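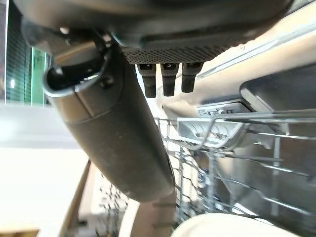 *Fig. 2 -- Pièce cylindrique gris foncé et panneau perforé.*

## Chapitre 2. La salle de rédaction et ses usages

Une rédaction est un lieu de travail soumis au droit commun, mais ses habitudes viennent souvent d'ailleurs : horaires tardifs, pigistes mal identifiés, frontière floue entre réunion et sortie. Ce chapitre examine comment ces habitudes pèsent sur les carrières, en particulier dans les services culture et économie.

Nous partirons d'une enquête interne menée au quotidien *Terkholm*. Sur 75 salariés interrogés, 62 disaient connaître la procédure de signalement -- deux seulement l'avaient utilisée. Le magazine *Mercado*, qui emploie plus de 66 pigistes, ne leur donnait pas accès à cette procédure avant la refonte de sa charte.

La première section définit les termes : charte, signalement, hiérarchie de fait. La deuxième compare les deux titres. Les textes des chartes sont reproduits en annexe ; il est conseillé de les lire avant la section 2.2.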